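# Canvas weight for a bell tent that stays up all season?

**fennimore_lane** – July 2023

Hello all. I am new in this forum, but I have read it for a long time. My wife and I want to buy a bell tent for the lower field behind our house in Murkelen. It should stay up from April until the first frost, and our two children and sometimes guests will sleep in it. I have two offers on my desk and I cannot decide.

The first is from Genance, a small workshop that sews everything to order. Their canvas is 10 oz, treated, with a sewn-in floor. The waiting time is 8 weeks. The second is from Metwally, who have tents in stock, with a heavier canvas, but the floor is zipped and the color is only sand. The price difference is not large enough to decide for me.

My questions: is 10 oz enough when the tent stands outside for so many months? And is a zipped floor a problem with insects, or is it a good thing because one can roll up the walls?

---

**oxbow_hand**

Welcome! I have owned a Genance tent for six seasons. The canvas is still fine. What failed first was the thread on two of the guy points, and they repaired it for the cost of postage. I would not worry about 10 oz if you season it properly. By this I mean: put it up, soak it with the hose, let it dry completely, and repeat at least once more before anybody sleeps inside. The cotton swells and closes the needle holes.

Zipped floor or sewn floor is a matter of taste. With children I prefer sewn.

---

**quillback**

I must disagree a little with oxbow_hand. Six seasons is good, but how many months per season? My own 10 oz tent (another maker, I will not name them) stood from spring to fall and after the third year I could push a finger through the roof on the south side. The sun does this, the rain is innocent. For a tent that stays up I would take the heavier canvas every time.

---

**oxbow_hand**

Mine stands for maybe three months in a year, under a big maple. So yes, you have a point about sun. But trees have their own problem, the sap and the birds.

---

**fennimore_lane**

Thank you both. The field is open on the south side, there is only a hedge in the north. So it will have full sun the whole day. I did not think about this before.

Does anybody use a fly sheet over the canvas? Genance offers one, but it almost makes the tent look like a parachute.

---

**tallow_and_twine**

I sew for a living, mostly awnings and bedrolls, now and then a tent repair. Some remarks from my table:

- Weight alone tells you little. Ask both makers whether the weight is before or after treatment. A treated canvas can be much heavier than the raw one, and some sellers use the bigger number.
- Ask for a piece of the fabric, as big as your hand. Fold it hard, rub the fold with a spoon, hold it against a lamp. If you see many small points of light along the fold, I would be careful.
- Look at the peak. There the most tension sits. I want to see a second layer and four rows of stitching.
- A fly sheet will help against sun, but leave a gap of a hand's width, otherwise you get mildew between the layers.

About the floor: zipped, please. A sewn floor holds water at the seam and I have replaced more sewn floors than anything else.
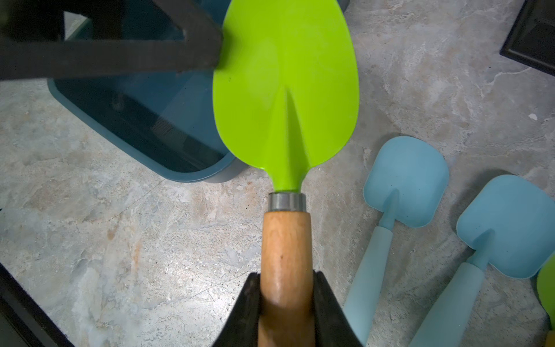

One more thing about the zipped floor. The canvas wall should have a mud flap, a strip that goes inward under the floor. If the flap is missing, insects come in and so does the draft. Metwally used to have a narrow one. I don't know how it is on the new model, so ask them to measure it for you.

---

**quillback**

Good list. I would add the pole. My friend's center pole was steel in three parts and the joints rusted together. He had to leave it in the barn at full length, diagonal, for the whole winter.

---

**harrowgate_moss**

I'm the person with the Metwally, bought last year. The mud flap is as wide as my palm, and I have not found it too narrow. What I like less is the door. The zipper is on a curve and it catches on the storm flap nearly every time, and in the night this is quite loud. They sent me a new slider, very friendly, but it catches the same.

I don't agree that sun always kills the roof. I wash mine with plain water in fall and treat it again with Mevudico, the one in the metal can and not the spray. It darkens the canvas slightly. I used one can and a half for the roof.

---

**tallow_and_twine**

Mevudico is fine on cotton, but please not on a canvas that is already treated with wax. It will not soak in and it stays sticky for weeks. The original poster should ask what treatment Genance uses.

---

**oxbow_hand**

Genance told me theirs is not waxed. But that was six years ago, so ask again.

---

**fennimore_lane**

I wrote to both makers. Here is what came back.

Genance: the 10 oz is before treatment, no wax. The peak has a double layer and four rows. They can also sew the same tent in a heavier fabric for 90 dollars more, which is not on their price list. The floor can be zipped if I say it before they cut. They put a fabric sample in the mail the same day, with a handwritten note.

Metwally: the weight they advertise is after treatment. About the door they wrote that no other customer has complained.

---

**harrowgate_moss**

Well, I complained. Twice.

---

**quillback**

For 90 more I would not think any longer. Take the heavier one from Genance with the zipped floor.

---

**oxbow_hand**

I still say the normal one is enough if he takes it down in August for two weeks of rest in the shade – but I see that I'm alone here.

---

**fennimore_lane**

The sample arrived and I did the test with the spoon. I saw two points of light, both at the very end of the fold. I have ordered the heavier one, zipped floor, no fly sheet for now. The deposit was 66 dollars. I will write again after the first soaking, and then I probably have questions about pegs, as our soil is mostly clay.

---

**tallow_and_twine**

For clay take the long pegs with a T profile, and pull them out with a second peg through the eye. Don't hit them sideways to loosen them.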